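This site uses cookies to remember your preferences and to count visits. Accept all | Manage settings

Teaching by hand: a conversation with the demonstration programme at Okarside

Published 1 June 2023
By the Prandgate Bulletin editorial desk

The demonstration programme at Okarside has spent the past year collecting examples of household tasks carried out by people holding the same kind of gripper that is fitted to the robot. The examples are then used to train the machine. The Bulletin spoke to the head of the programme at the Emcombe office, in advance of the June review.

The interview began with the choice of method. The programme had earlier relied on remote control, in which an operator moves a pair of levers and the arm follows at a distance. "Remote control has its place and we still use it for heavy items," the head of programme said. "For packets and small boxes it was slow. Our operators could not feel what they were holding, and a task that takes a person a few seconds at home would take a minute or more."

With the hand-held tool, the operator stands at the table and does the job directly. The camera on the tool records what the gripper meets, and the opening of the jaws is recorded with it. No robot need be present. Much of the work is now done in ordinary homes, at the household's own table.

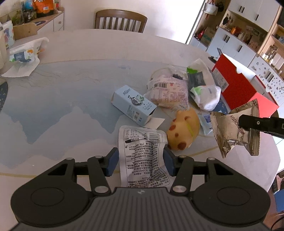 Why wrappers and packets

The current series concerns the sorting and packing of snack packets and small cartons. Asked why the programme had settled on such modest goods, the head of programme replied that they were among the hardest things on the list. "A rigid box tells you where to take hold of it. A foil packet folds, slides and changes shape as the fingers close. Print and shine also confuse the camera. If we can show the machine enough good grasps on material of this kind, it copes better with everything else."

The series calls for 800 demonstrations. Operators work in sessions of 18 recordings, with a break of 10 minutes between sessions. The break was brought in at the request of the operators, who reported sore wrists. The tool is heavier at the front than it looks, and the programme has asked its supplier, Oddsson, for a lighter body.

Operators are given a written sheet before they begin. It asks them to approach slowly, to close the fingers fully before lifting, and to keep the object in the camera's view for as long as the task allows. It does not tell them which packet to take first. "We used to set the order," the head of programme said. "The results were very tidy and the robot learned the order. When a packet was in a different place it was lost."

Two-handed work has raised questions of its own. An operator with a tool in each hand tends to favour one and leave the other idle, and a recording of that sort teaches little about using both. Reviewers at Emcombe now mark each recording for the part played by the second tool. 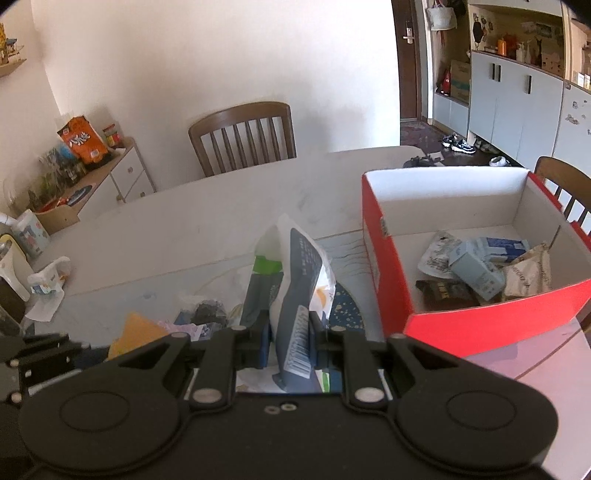 Mistakes are treated with some care. A dropped packet does not spoil a recording, provided the operator picks it up again in a natural way. "We keep those. A robot that has only seen success has no idea what to do after a slip," the head of programme said. Recordings are set aside where the operator steadies an object with a bare hand, or where the tool's position has been lost by the tracking software. The second fault remains the more common of the 2, and is worst when the tool is turned quickly towards a plain wall.

On the matter of homes, the programme was asked what it requires of a household. The answer was very little. Rooms are not cleared and furniture is left where it stands. Households sign a consent form, and any recording may be withdrawn on request.

The June review will decide whether the series is extended to kitchen drawers.

Reader comments

tablecloth_tess: Are operators paid for the breaks as well? The article does not say.

R. from Emcombe: I used the lever system for a short time and was glad to see the back of it. Sore shoulders in place of sore wrists.

hingepin: Would have liked more on the tracking fault. We have the same trouble with plain walls and have put up patterned paper, which helps a bit.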